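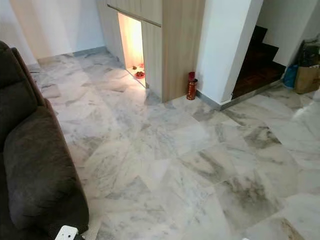 Lusudo review: a bill tracker for people who aren't lobbyists

March 2023

I've been paying for Lusudo out of my own pocket since November, so I think I've earned an opinion on it by now. Short version: I like it a lot, I complain about it constantly, and I've already renewed.

If you haven't run into it, Lusudo is a website (and a phone app, more on that in a bit) that follows bills through your state legislature and tells you when something happens to them. You pick bills by number or by keyword, you sort them into folders, and you get an email when one of them moves. Your statehouse website probably does some version of this for free. Mine does. Mine also logs me out every ten minutes and thinks "water" and "waters" have nothing to do with each other, so here we are.

I'm not a professional. I write a small newsletter about state politics for people in and around Putley, and before that I was just the person in the group chat who kept posting committee agendas. Our legislature had 1,292 bills filed this session when I last looked, and I care about maybe two folders' worth. Finding those is the whole job!

Setup

Signing up was quick. You choose your state (all 50 are in there, no territories, and I do wish they'd fix that), type in your address so it can find your districts, and then it asks what you care about. I put in school funding, open records, water rights and county elections. It came back with a first batch of bills and I spent a very happy evening throwing half of them out. Open records pulled in a bunch of stuff about vinyl record stores and sales tax, which I kept, because who wouldn't.

The keyword search is good. You can tell it to look in the title, the summary or the full text, and you can block words too. I block "commemorative" and my life is better.

The part I'd pay double for

The amendment compare. Oh my gosh. When a bill gets amended, Lusudo puts the old and new text side by side with the changes marked, and it does this for every version going back to the day the thing was filed. Our school funding bill is 116 pages long and got a committee substitute late one night, the kind where the entire text is struck and replaced so the official version is one long strikethrough followed by one long underline. Useless to read. Lusudo lined up the sections anyway and I could see that the changes I cared about were all in the part on transportation money. I had it in the newsletter by breakfast.

I showed this to Luminița Munteanu, who covers the county beat and has been reading bills a lot longer than I have, and she was quiet for a minute and then asked me what it cost.

What it costs

$8 a month for the personal plan. That gets you one state, unlimited bills and five folders. There's a group plan with shared folders and notes, and I haven't tried it, so I can't tell you whether it's any good. You can cancel between sessions and your folders will still be sitting there when you come back, which is a decent thing to do when most legislatures are out half the year.

The part that makes me yell

Alerts for hearings. Alerts for votes are fine, they land within the hour. But hearings get added and moved around all the time, and Lusudo only checks the calendar twice a day. Twice! In the last stretch of a session a committee can post a notice at lunch and meet that afternoon. I missed my chance to testify on the open records bill this way. I wrote to support and got a nice reply from Murray Rewi saying more frequent calendar checks were being worked on. He didn't give me a date and I didn't push. For now I keep the official calendar open in another tab, and if showing up to testify is your main thing, you should too.

The phone app is also just okay. It's fine for reading alerts. The side by side view gets squashed into something you have to swipe between, and I lose my place every time. Use a computer for that.

And five folders isn't enough. I know I said I only care about two folders' worth. I contain multitudes.

Versus Trilero

People always ask, so: I used Trilero for most of last session. It's prettier, and the vote charts are lovely if you want to know who broke with their party and how often. It has nothing like the amendment compare, though, and its summaries are written in that mushy style where every bill "addresses issues related to" something. I once read a whole Trilero summary of the McAlister reservoir bill and came away not knowing whether it built the reservoir or banned it. (It paid for a study.) If you mostly follow lawmakers, go with Trilero. If you mostly follow text, Lusudo.

Who should get it

Newsletter people, PTA people, anyone who's ever said "wait, when did they change that?" about a law. If there's one bill you care about this year, don't bother paying, just bookmark its page on the statehouse site and check it with your coffee.

I'm giving it four out of five. Fix the hearing alerts and I'll come back and change that, and please, Lusudo, one more folder.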